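3.2 收纳类任务：完成的定义与实际完成的程度

前一节讨论的抓取指标在文献里已经用得很熟，物体离开桌面、在空中保持一段时间，就记为成功。把同样的口径搬到家务上，结论会变得好看，也会变得没有多大意义。一个住户要的是东西进了抽屉、抽屉关上、桌面能用。夹子被提起来又掉在柜顶，在抓取指标里可以得分，在家里只是换了个地方乱。本节用收纳任务说明这两种口径之间的距离，并解释我们为什么对“双臂系统已经接近可用”的说法持保留态度。

3.2.1 任务设定

任务由 Kallulton 实验平台的布景改来，物品都是文具店和杂货店里能买到的东西。一类任务面向抽屉柜：拉开指定的一层，把桌上的长尾夹放进去，再推回到位。另一类面向劳保手套：把手套从桌面或柜顶取走，放进壁挂的网篮。第三类是前两类的组合，要求在同一条指令下先后完成，中间不允许人工复位。指令以自然语言给出，措辞由未参与调试的同事撰写，所以会出现“把夹子收一下”这样没有说明放到哪一层的句子。我们没有替系统改写这些句子。家里的人就是这样说话的。

我们有意保留了一部分与任务无关的陈设，例如放着花盆的木质花架，它紧挨着抽屉柜，右侧的操作空间因此变窄。先前的一些评测会把这类东西移走，理由是它们与被测能力无关。我们不同意这个理由。厨房台面、玄关柜和车间工具台的共同点就是旁边总有别的东西，一个只能在清空的桌子上工作的系统，需要先有人替它把桌子清空，而这件事本身就是它被买来要做的家务。

使用痕迹同样没有清理。柜体表面的污渍和划痕都原样留着，桌面上的碎屑也没有在每次尝试之前擦掉。一位审阅过早期版本的同行认为这会给视觉模块带来不必要的干扰。我们的看法是，干扰是否必要应当由使用场所决定，而使用场所很少征求视觉模块的意见。

两套被测系统分别记为 Leinonen 和 Zutix。前者是端到端的模仿学习策略，输入为固定视角与腕部视角的图像；后者在上层加了一个语言规划器，把指令拆成子任务，再调用预先训练好的技能。两者使用同一套硬件，控制接口统一由 Cludero 中间层提供，延迟和限速设置相同。两套系统的开发者都得到了布景的完整信息，也都有机会在正式评测之前做适配。

3.2.2 评分口径

我们采用两级口径。宽口径与多数已发表的工作一致，只要目标物最终处于目标容器的边界之内即为成功，允许中途由操作员按下暂停、重新发指令，也允许抽屉半开。严口径要求三件事同时成立：目标物在指定容器内；被动用过的抽屉推回原位；整个过程没有人碰过桌面上的任何东西，也没有人重新发过指令。评分由 Bit-na Lim 主持，评分员只看录像，不知道当前是哪一套系统在运行。评分员之间的分歧主要出在“推回原位”上，有时抽屉面板与柜体之间留下一条窄缝，从固定视角几乎分辨不出，从腕部视角才看得到。凡是有分歧的片段，一律以能看清缝隙的那一路图像为准。

这一条规则看起来琐碎，对结果的影响却比我们预想的大。固定视角能交代双臂与周围物品的关系，却离抽屉面板较远；腕部视角贴近柜体，缝隙和拉手的状态都比较清楚，但看不到另一侧手臂在做什么。图3给出这两类视角的例子。
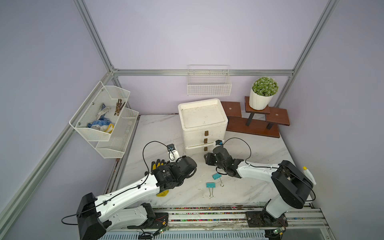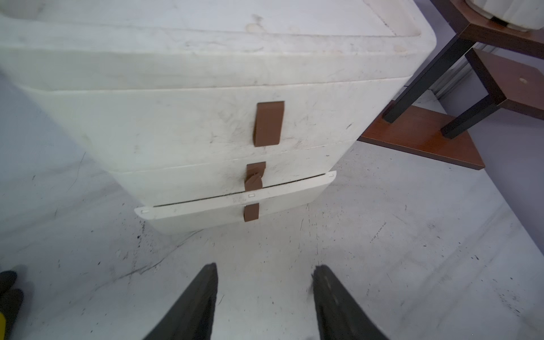

图3 收纳任务的工作区。上图为固定视角，可见双臂、三层抽屉柜、花架与壁挂网篮；下图为腕部视角，最下层抽屉略微拉出。

3.2.3 结果

全部尝试共488次，按任务类型和指令措辞交错安排。宽口径下，两套系统的表现都不算差，单看长尾夹的抓取阶段，甚至与各自开发者报告的水平相当。换成严口径，能够从头到尾通过的只有27次，而且其中没有一次属于组合任务。换句话说，凡是要求系统连续做完两件家务而中间无人插手的尝试，在我们的评测里全部失败。

我们没有把这27次当作能力的下限来宣传，也不建议读者这样做。它们集中在措辞最明确、目标抽屉为最上层的条件下，一旦指令改成指代不明的说法，或者目标换到最下层，通过的次数就迅速减少。两套系统之间的差别远小于两种口径之间的差别。对于想知道“哪一套更好”的读者，本节恐怕帮不上忙；对于想知道“能不能买一套回来收拾桌子”的读者，答案目前是不能。

失败主要出现在以下几个环节。

拉手的抓取。条状拉手贴近面板，平行夹爪要从侧面或上方咬住它，允许的偏差很小。抓偏以后，Leinonen 往往会重复同一个动作，每次落点几乎不变，看上去像在努力，实际上没有利用任何一次失败带来的信息。Zutix 的规划器会报告“抽屉已打开”，随后指挥另一只手去取夹子，而抽屉仍然关着。规划器的判断来自技能模块返回的标志位，标志位只表示动作序列执行完毕，与世界的状态没有关系。这种错误在演示视频里很少出现，因为演示者会在抽屉没有打开时停止录制。

变了形的拉手。拉手用久了会弯折、起翘，训练数据里的拉手却大多平整。人遇到这种情况，手指会自己换一个角度，甚至改从抽屉上沿去抠，几乎不需要想。两套策略都没有表现出类似的替代方案。我们曾尝试在指令里补充一句“从上沿拉开”，Zutix 能够复述这句话，生成的子任务列表里也有这一项，但技能库中没有对应的动作，最后执行的仍是抓拉手。

推回到位。这是严口径下丢分最多的一项。推的动作本身不难，难的是判断何时算推到底。两套系统都没有可靠的接触感知，Leinonen 依靠图像，而图像里面板前后移动一点点，变化很小；Zutix 依靠固定的位移，位移不够就留缝，位移过大则会顶动整个柜子。柜子一旦移位，后续所有依赖其位置的动作都会偏，而上层规划器对此毫无察觉。推动柜子还可能碰到旁边的花架，我们因此把安全限速调低，代价是每次尝试更慢。

软物的归置。手套没有固定形状，夹起来以后垂下的部分会遮住腕部相机，也会挂到网篮的金属丝上。宽口径允许手套搭在篮沿，只要大部分在篮内；严口径则要求它不会在夹爪松开后滑出来。评分时我们常常看到夹爪松开、后退，手套跟着一起出来。策略没有检查手套是否已经脱离夹爪，下一步照常进行。

指令歧义。措辞不明时，合理的做法是询问，或者选一个容易撤销的方案。Leinonen 没有询问的机制，它会选择训练数据中最常见的那一层。Zutix 有询问的机制，但触发条件设得很高，在我们的评测里基本没有启用。开发者的解释是，频繁询问会影响用户体验。我们认为把夹子放进错误的抽屉同样影响用户体验，而且用户要过一段时间才会发现。

3.2.4 对几种常见辩护的回应

有人会说，失败来自硬件，换成带触觉的夹爪即可。触觉确实有助于判断推回是否到位，我们在第5节也列出了相应的改进计划。但上面列举的问题里，规划器误信标志位、策略重复同一个失败的动作、对歧义不作处理，都与夹爪无关。把这些归到硬件名下，会让软件方面的研究看起来比实际更成熟。

也有人会说，数据再多一些就好了。我们没有证据反驳这一点，只能指出，两套系统的开发者都已为适配采集了本布景的数据，而增加的数据主要改善了抓取阶段，对推回和复查这两步帮助有限。原因可能在于演示本身：熟练的遥操作员很少失败，于是数据里几乎没有“发现没关好、再推一次”的片段。策略学到的是一条顺利的路径，离开这条路径以后该怎么办，没有人教过它。专门采集失败与补救的片段是可行的，四月份我们做过一次小规模的尝试，样本太少，不足以支持任何结论，因此没有列入结果。

第三种辩护是速度与时间的权衡：机器慢一些没有关系，它可以在人不在家的时候干活。这个说法的前提是机器能够在无人看管时把事情做完。严口径中“无人插手”一项恰恰是在检验这个前提，而它是目前最难满足的。一个需要有人坐在旁边按暂停的收纳系统，节省下来的时间是负数，我们的操作员对此深有体会。车间的情形略有不同，那里本来就有人值守，一个人同时照看几台设备并非不可想象。但车间对节拍和差错的容忍度更低，长尾夹换成紧固件，放错一格就可能流到下一道工序。

还有一种较为温和的意见，认为严口径过严，普通人收拾桌子也常常留着抽屉缝。这一点我们接受一半。评分员在看录像时也提过类似的意见，Bit-na Lim 为此组织了一次复评，把“推回原位”放宽为“不妨碍从柜前经过”。放宽之后，单项任务的通过次数有所增加，组合任务仍然一次也没有通过。组合任务的障碍主要在衔接处：前一件事留下的小偏差，例如柜子被顶歪、夹子滚到另一只手臂的可达范围之外，到了后一件事就成了无法恢复的起始状态。这种累积在单项评测里看不到，而日常的家务几乎没有单项的。

3.2.5 局限

本节的布景只有一处，光照和相机位置在评测期间保持不变，物品种类也有限。家里的情况只会更复杂，所以上述结果若有偏差，多半偏向乐观。另一方面，两套系统都还在更新，评测冻结的版本以2024年11月18日为准，此后的改动没有重新测试。我们没有设置人类对照组，因此无法给出人在同样的严口径下会丢多少分，只能说评分员自己在搭建布景时反复开关过这些抽屉，没有人觉得这是一项需要讨论的任务。

遥操作的结果也没有放进来。熟练的操作员通过同一套硬件可以完成全部任务类型，包括组合任务，只是速度明显低于徒手。这说明机械结构本身允许任务完成，剩下的差距要由感知、判断和补救来填。下一节转向擦拭类任务，那里没有容器边界可以借用，“完成”更难定义，两种口径之间的分歧也更大。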